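4.3 Setting up the push-button sorting trial

Read section 4.2 (arm homing) first. The steps below reproduce the trial used in the Neltari study of two-handed sorting, in which one gripper steadies or moves an assembly while the other handles loose parts. The result we want to repeat is the drop in failed grasps when the policy is trained on whole episodes instead of short clips. The training set has 223 episodes, 77 of them recorded at Plulthorpe and the rest at Stornholm.

Before you start

You need the two-arm station, the felt-covered table, one blue tray, one red tray, the control box and the loose push-button components. Run the Fülöp calibration script if the head camera has been moved.

CAUTION: Keep hands off the table while the arms are enabled. The fingers close without warning when a policy is loaded.

Laying out the table

1. Disable both arms and check that the grippers are open.

2. Put the blue tray on the left and the red tray on the right. Leave a clear strip of table between them. The exact gap is not critical, but both trays must be fully in view of the head camera.

3. Place the control box by the red tray, within reach of the right gripper. Turn it at an angle. A box set square to the table edge gives easier grasps than the training data and the scores will come out too high.

4. Put the loose components in the trays according to the layout sheet for the episode. Lay some on their sides. Do not line them up.

5. Check that no component touches another. Touching parts belong to the clutter trial in section 4.5.

Note: Scratches on the trays do not need to be cleaned up or covered. We tested with new trays and with worn ones and kept both in the data.

Running an episode

6. Enable the arms and wait for the indicator light on each gripper.

7. Load the policy and start the log. Enter the layout number when asked.

8. Let the episode run to its end or to the time limit. Do not help the robot, even if a part is dropped – a dropped part is a valid result.

9. Score the episode on the sheet. A part counts as sorted only if it rests inside the correct tray with both fingers clear of it.

10. Disable the arms and reset the table. Repeat until you have 6 episodes for each of the 4 layouts.

CAUTION: If the control box is pushed against a tray rim and the gripper keeps driving, press the emergency stop. Mark the episode as stopped, not failed. 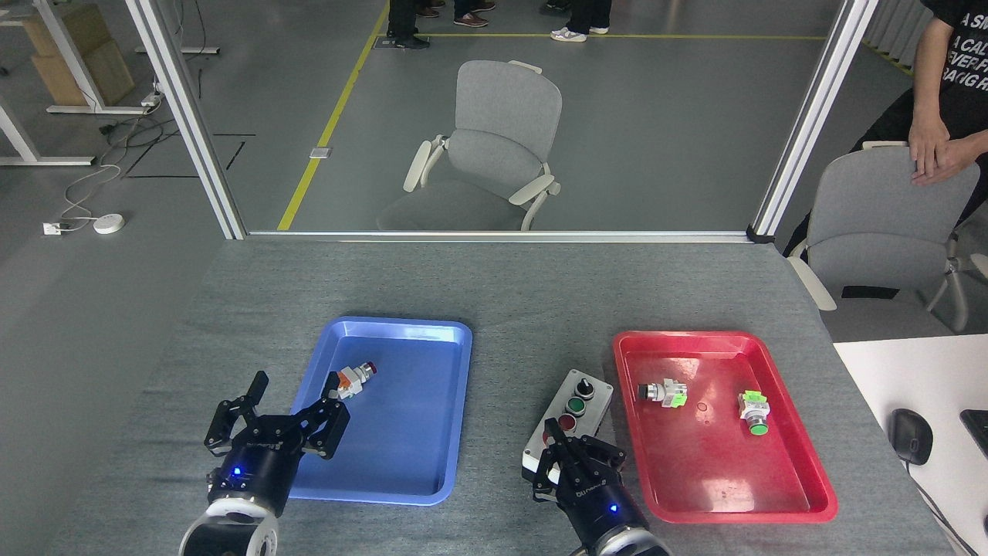
A reader at Stornholm wrote in to say that the score in step 9 is too strict, and that a part still held when time runs out should get half a point, as the grasp itself was good and the grasp is what the study measures. We have left the rule as it is. Grasps are logged separately in the episode file, so half points can be worked out later by anyone who wants them.

Comparing results

Report the sorted count and the failed grasp count for each layout. Do not pool the layouts before checking them one by one. In our runs the gain from whole-episode training was clear where the right gripper had to shift the control box first, and small where it did not. Differences of a single part within a layout should be treated as noise.

If every layout scores badly, repeat the head camera calibration before retraining anything.

Related sections
4.2 Homing the arms
4.4 Episode file format
4.5 Clutter trial
5.1 Retraining from saved episodes

Neltari Set-up Guide | Questions: contact the Plulthorpe lab desk | Back to top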